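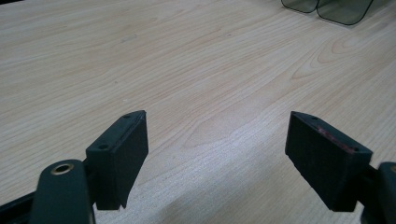

The tabletop with two smoky gray pieces parked up in the corner.

I've had a light wood-grain table for long enough now that people email me about it (hi, Jae-hoon Ma, this one is for you!) and the question is nearly always the same. How do you clean a pale, slightly shiny top without ending up with streaks you can see from the doorway? So I'm finally writing my routine down in one place.

First, know what you've got. Mine came secondhand from a shop called Amano, no paperwork, and I treated it like real solid wood for months, oil and everything. Big mistake! The oil just sat there and grabbed dust. If water beads up and stays put, you've got some kind of sealed surface and it doesn't want oil, wax or anything else that promises to "feed" it. Try a drop in a back corner and watch it for 2 minutes.

What I use:
Two soft cloths, one for damp and one for dry
A bowl of warm water
A few drops of plain dish soap
An old plastic card for stuck-on bits
A lamp you can move around

Get everything off the part you're working on. I do mean everything, coasters too, although I'll admit I usually just shove the last things up to the far corner and deal with them at the end. Then dry dust. Please don't skip this and go straight in with the wet cloth, or you'll be pushing grit across the finish.
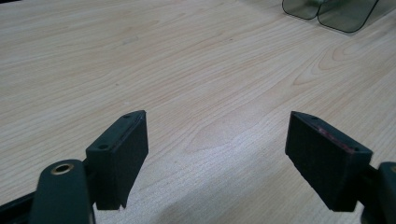 Long diagonal grain, with the oval loops over on the right.

Now the wash. Dip the cloth, wring it out, then wring it out again. It should feel cool and hardly wet. Wipe along the grain, in long passes, going from the far edge toward yourself if the table lets you. On a top like mine the grain runs on a diagonal compared to how I stand, so I walk around to the corner and wipe from there. My sister thinks this is ridiculous. Her table has streaks.

Where the pattern goes into those loops you can't really follow it, so don't try. Carry on in the same direction as the rest.

Little dots and specks are the annoying part, as on a busy grain it's hard to tell crumbs from the pattern. Run a fingertip over them. If you feel a bump, lay the damp cloth on top for a bit, then slide the plastic card under it nearly flat. If you don't feel anything, it's probably in the surface and you can leave it alone. I once scrubbed at a knot for an entire podcast.

Rinse with the second side of the cloth and plain water. Soap left behind is where most streaks come from, and I used way too much for years. I also tried a Fliltix spray that a neighbor swore by, and on my table it left a haze I had to wash off twice, so back to dish soap I went.
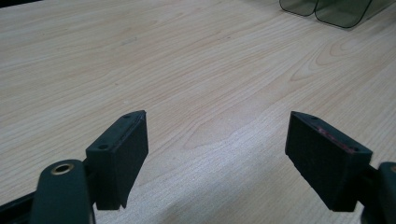
Bare wood grain across the middle, good for a streak check.

Dry it right away with the other cloth, same direction, and flip the cloth over once it starts to drag. Then do the light check: turn off the overhead, put the lamp low at one end and crouch down at the other. Streaks show up as dull lines across the shine. Breathe on them, buff, done. The middle always needs a second go at my house, that's where the plates live.

I do the full wash every 6 days or so and just dust in between. Once it's good and dry, put your stuff back, and wipe the bottoms of things before you do. Coming in April: what I did about the wobbly leg.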